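2025-04-08
Posted by the bench lead, Arndale workshop

Cell 2 back up after the move from Vastville. Rail bolts rechecked, both arms homed. Log now at 1526 cycles since January.

The packing people asked again what happens to the folding and small-goods work once the Flokel line takes it on. What I know so far: the folding moves over first, sorting stays by hand. Two of them will split the shift between packing and minding the cell, and that means learning to clear a fault and restart without calling me. The first walkthrough took 57 minutes, too long. I'm cutting the fault sheet down to one page.

Complaint from the late shift is that minding is duller than packing and you sit more. Fair. They also want to know whether the pay grade changes. I have passed that up - no answer yet. 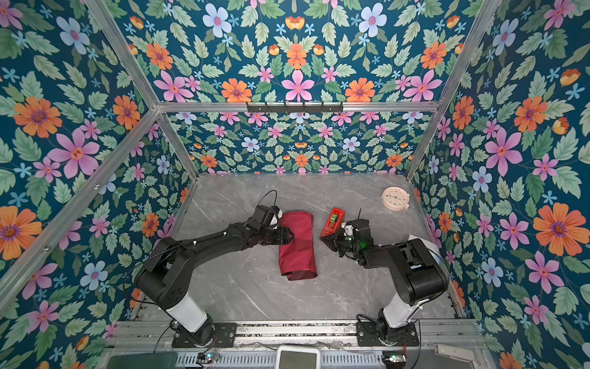
Cell 2, both arms out over the table. Red cloth in the middle, tape dispenser by the right gripper.

Cloth folded lengthwise is the standard start from now on. Please don't leave it in quarters, the left arm program expects the long edge.

Bauerfeind quote for spare gripper fingers came in at 800 for the set. Holding off until we see how these wear.

To do:
- redo the restart steps with the packers reading them aloud
- ask about the grade again
- label the power switches for both shifts

Comments (3)

packing_late: One page is good. Can it go on the wall and not in the binder?

mtce2: Restart took me 5 tries last night. Step 4 is missing the reset.

packing_early: Who covers the bench when both minders are on break?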